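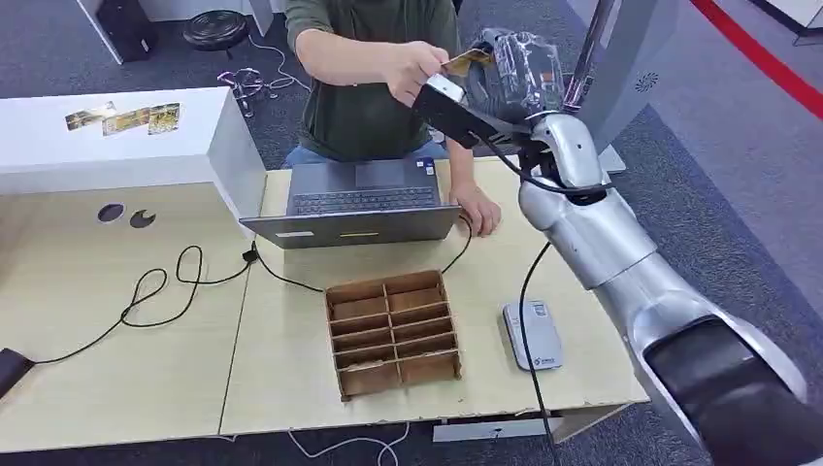
Shared workshop's card-sorting arm gets a new hand

LARKTON -- Friday, January 6, 2023

A card-sorting robot being put together by members of the Larkton shared workshop will go on show at the spring open house, the group said this week, provided it can get through a full box of cards without stopping.

The machine, which members call Tarka, is meant to pick small cards one at a time and drop each into the right slot of a wooden tray. The tray has 10 compartments in two columns. The gold-colored cards used for testing are stiffer than ordinary playing cards and all the same size, which the builders say makes them a fair place to start.

Anatole Masson, a retired press operator, began the project in August after he was asked to put the workshop's parts labels and tool tags back in order.

"I did one drawer by hand and it took an entire evening," Masson said. "There were a lot of drawers."

The arm came secondhand through Serkance, a surplus dealer, for $782. Masson and Darcy Mahuika spent most of the fall on the control program, which runs from a laptop on the same table. Cards are still handed to the gripper by a person. Picking them up off a flat surface has been harder than expected -- the fingers tend to push a card along before they can get under it.

Mahuika said the group has tried a rubber pad, a small ramp and a strip of felt. The felt did best but wore through quickly. A suction cup is next on the list, though it would need a pump, and members who work at the neighboring benches have asked that any pump be a quiet one.

The current gripper went on in December. The one before it was printed in the workshop and cracked at the base of a finger during a long run. Plastic wrap around the wrist stays on for now to keep sawdust out of the joint, Mahuika said. The woodworking area shares the same air, and a bearing in an earlier fixture had to be cleaned out twice.

Tayla Ellery built the tray. She cut the dividers from scrap and left the edges unfinished so the sizes could be changed. Her first version had deeper compartments, and cards stood on end in them and jammed the ones that followed. The present one is shallower.

"I'd like to sand it and put some oil on it, but they keep asking me to move a wall," Ellery said.

In the longest test so far, run over two evenings last month, the arm was handed 1000 cards and put 723 of them in the correct compartment. Most of the misses landed in the compartment next door. Masson blames a small shift in the tray's position and wants to fasten it to the tabletop, but the table is used for other work during the day and the group has not settled on a clamp.

Other cards slipped before the arm reached the tray. Chaiwat Jaidee, who handles the wiring, said the grip force setting was too low for the first half of the test and was raised for the second. He is also rerouting the cable that runs down from the wrist. It hangs free at present and can drag on the arm when the wrist turns all the way over.

The group has set a speed limit on the arm whenever someone is feeding it cards, and a second person must be in the room with the stop button. Fletcher Tuhiwai, who looks after safety sign-offs at the workshop, said the rule will stay in place after the pickup problem is solved.

Tuhiwai has also asked for a rail or a taped line to keep visitors back during the open house. Children came right up to the tables at last year's event, he said, and a moving arm will draw more of them.

Masson said a reader for the printed codes on the tool tags will be added once the arm can be trusted with plain cards. A member has offered a used Hosoda scanner, and Jaidee is checking whether it will work with the laptop.

Work sessions are Tuesday evenings and are open to members. Anyone who has completed the bench safety class may help feed cards. The group is also looking for scrap felt, thin hardwood offcuts and a small vacuum pump in working order.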